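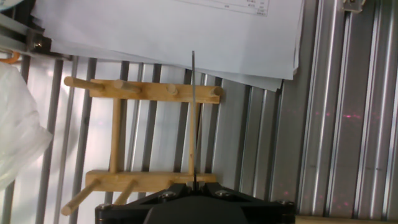 The Cistlow police department took in 1,657 noise complaints last year, and the sergeant who reads them would like you to know that most concern the same few leaf blowers. He has worn the badge for 40 years, if you include the summer he directed traffic at the county fair, and he does include it. He doesn't trust the department's new reporting software, Allik, which files barking dogs under "assault, other." Given his way he'd go back to a stack of white paper sheets and a slim metal rod to stick them on. "A spike never asked me for a password," he says.

We met at the diner on Salazar Street, where he ordered pie and then apologized to it. I asked whether the town was getting more dangerous, as the candidates for mayor keep insisting.

"Depends which one you listen to," he said. "One says we're under siege. The other says we're the safest place in the state. I had two burglaries in April, and one was a guy locked out of his own garage."

So why has the budget for the gun range doubled while the night shift is down to five officers? He looked out the window for a while.

"People like to see equipment. You can put equipment in a parade. You can't put a full night shift in a parade, they're asleep."

He is harder on his own side than I expected. When an officer over in Usunness was caught on video shoving a teenager into a hedge, the union asked every department nearby to sign a letter of support. He didn't sign. "I watched the video. The kid was holding a sandwich. I'm supposed to say it was a tense situation?" That cost him, he says, about a year of lunches eaten alone — "and the food was better, because I could pick the place."

Nor does he have much patience with the people who write to him that all cops are crooks. "I write back. I ask what happened to them. Half the time something did, and then I have to go find the report." He paused. "If Allik will give it to me."

He retires this fall. The council has offered him a plaque, and he has asked whether they'd consider a dispatcher.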